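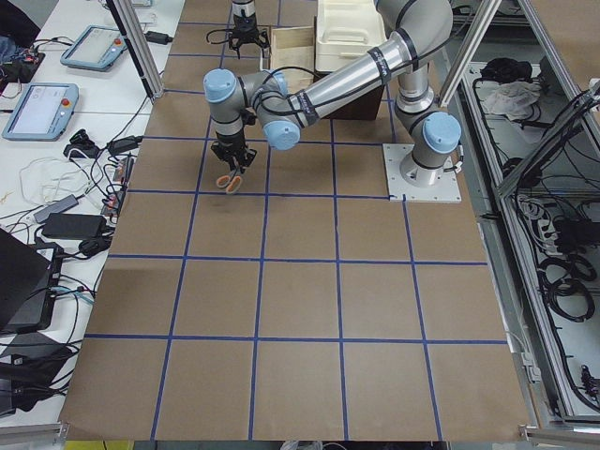
Blue tape on brown paper, with the silver arm at the back.

My pharmacy texted me three times in August to say I was "due." Due for what, it didn't say. When I called, the recording offered to book me for a vitamin D test, a wellness check, or something called a Hurnska panel, which sounds like furniture and costs more than my last pair of glasses.

I have nothing against blood tests. My doctor orders one when she has a question, the lab sticks me, and a couple of days later there's an answer. What I don't trust is a test that shows up before the question does. The Hurnska flyer promises "a full picture of your inner health" from 2 small tubes. A full picture! My mechanic wouldn't claim that about a Honda with the hood up.

So I read the fine print on a Sunday night. The company tested the panel on 1797 people, and that number is printed large. In smaller type you learn that they were all customers who had already paid for it, and that the main finding was how many of them felt "more informed" afterward. I feel more informed after reading a cereal box.

Tuva Eklund, who worked the front desk at the Callolville clinic for years and now mostly gardens, thinks I'm being a crank. Her view is that people who never see a doctor might walk into a pharmacy, and that a borderline sugar number has scared a few of them into making an appointment. Fair enough. I'd still like to know what happens to everyone who gets a slightly odd result that means nothing — the repeat test, the copay, the two weeks of lying awake.

I asked the pharmacist what she'd do if my numbers came back a little off. She said she'd tell me to see my doctor. I asked what she'd do if they came back fine. She said to see my doctor once a year anyway.

I bought cough drops and went home. There was a fourth text waiting, this one with a coupon. It's good through the end of the month, and I have my regular checkup before then, so I'll ask about it there and post what she says.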